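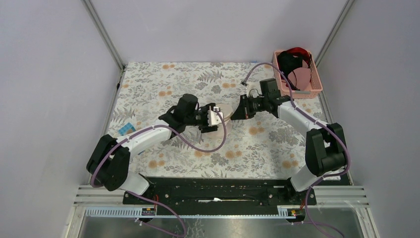
The container and the tablecloth, leaf print and all

Cream top sits crooked on a storage tub and leaves rings of crumbs on a printed table cover. Any fix for either?

Posted by fernandfussy

I have a rounded container, light beige going on pink, with a round cream top that has never once in my ownership sat level. Mine leans. I press one side down, the other side rises to greet me. I paid 12 dollars for it at a shop in Ristport and the receipt is long gone, so returning it is out.

Second problem, same table. The cover is off-white with gray leaves and ferns and soft orange-tan blossoms, and I picked it on the theory that a busy print hides everything. It hides crumbs until my mother-in-law leans on them. Wiping just moves them from fern to fern. Do I need a different top, a different cover, or lower standards?

Edited in May to add: it holds oatmeal cookies. Several people asked, one of them rather sternly.

Negin Sharifi
38 people found this helpful

Take the top off and wash the rim of the tub. I mean properly, with a toothbrush and dish soap. Cookie crumbs and butter build up where the two parts meet, and after a few months you have a small ledge in there that the top is sitting on. I had a Genach tub that tilted for a year and I blamed the factory the whole time.

If it's clean and still leans, put the top upside down on a flat counter and push on the edge. Rocking means it's warped, probably from the dishwasher. You can try soaking it in hot tap water for 5 minutes and then leaving it under a heavy book until it cools. This worked on one of mine and did nothing at all for the other.

For the cover: stop wiping dry crumbs with a wet cloth. You're making paste. Brush first, wipe second. Pale backgrounds show the paste after it dries, usually when the light is low and company is present.

volinbridge_pete
6 people found this helpful

Get a glass jar.

tabletopmartha
11 people found this helpful

Pete says that on every thread. A glass jar of oatmeal cookies weighs as much as a toddler.

I'd put a plate under the tub and shake the plate over the sink at night. As for the crooked top, is it airtight or isn't it? Leave one cookie in overnight and bite it in the morning. If it's fine, the tilt is cosmetic and you can go on living with it like the rest of us do. My sugar bowl has leaned since we lived in Urquijo and the sugar hasn't complained.

fernandfussy

There was a ledge. I would rather not describe it. The top still leans, though less, and the test cookie was eaten by someone at 6 a.m. before I could get to it.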